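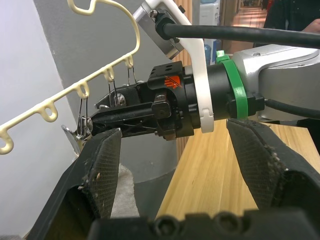
Green strap round the joint, zip-tie head at the top.

March 3, 2023

Right, catching up on the notebook while the laminator warms up, as I've let it slide and Lama has started leaving me little arrows on the last filled page.

Postcard stock first. The Brilwood samples came and I've now printed the lighthouse design on all of them. The uncoated one is lovely to write on (biro, felt tip, even Yutong's awful fountain pen) but the dark blues go flat and a bit sad. The coated one makes the blues sing, and then the ink on the back smears if you so much as look at it. There's a third with a coating on one side only, which costs more, and of course that's the one we all like. I've asked them what the price does if we order for the whole summer range in one go. No reply yet.

Orders from the app: 1,310 cards up to last night, counting from when we let people in. I'd guessed 1,373 on the whiteboard so I owe the biscuits. Yutong Tang guessed far lower and is being quiet about it. Most of them are still birthdays. Thank-you cards are creeping up, and we've had a surprising run of "sorry I missed your party", enough that I think it wants a proper design of its own and not just the plain one with the balloon.

Handwriting is where we're stuck. Our writers can do a card in a few minutes when the message is short, but people type in essays! Lama had one yesterday with over 200 words on it, and by the end she was writing up the side like my gran used to. It looked charming, but it took her ages and her hand hurt. Things we talked about over lunch:

Cap the message at 180 words in the app and show a counter as you type. Easy to do, Yutong says an afternoon.

Offer a folded card for long messages, at a bit extra. I like this one best. We'd need a second envelope size, and the shelf is full already.

Let people pick the writer's style but not the writer, so we can share the long ones out. At the moment everybody picks Lama. I would too, her g's are gorgeous.

We didn't settle it. I'm going to mock up the folded card anyway and see how it feels in the hand.

Name business, again. Skimari is staying for the app. Plisum was Yutong's idea for the folded range and I've gone from hating it to quite liking it, though I still say it sounds like something for a sore throat. Asked my sister and she thought it was a kind of plum.

Addresses. Two cards came back this week, both because the flat number had dropped off. The form has a second address line and the label template doesn't print it if it's under four characters, so "2B" just vanishes. I found it by squinting at the returned envelopes next to the order screen and felt very clever, and then found my own note about the same bug from before Christmas. Yutong is fixing it properly. Until then PLEASE check line two by eye before anything goes in the post tray. I've resent both, with a little note and a free stamp code.

Post run: cut-off at the corner shop has moved half an hour earlier. I missed it once and had to walk to the big office in the rain with the box under my coat.

Kong, the gift shop people, want a rack of our blank cards by July and have asked for a sheet of designs. I've said yes without knowing what a rack holds. Need to find out:
- how many pockets, and how deep
- do they want envelopes tucked inside or kept loose
- who pays for the ones that get bent

Lama Masri is drawing three new ones for it, a heron, a teapot and something with a bicycle that she won't show me yet. The heron is nearly there. I asked if its legs could be a bit shorter so the fold doesn't go through its knees, and got a look.

Trimmer blade is blunt again, leaving a furry edge on the left-hand side. Turned it round for now. New blades are on the list, along with pale grey envelopes, double-sided tape and the good biros (the fine ones, the medium blobs on the coated stock).

Laminator's ready. Folded mock-up tomorrow morning, before the post.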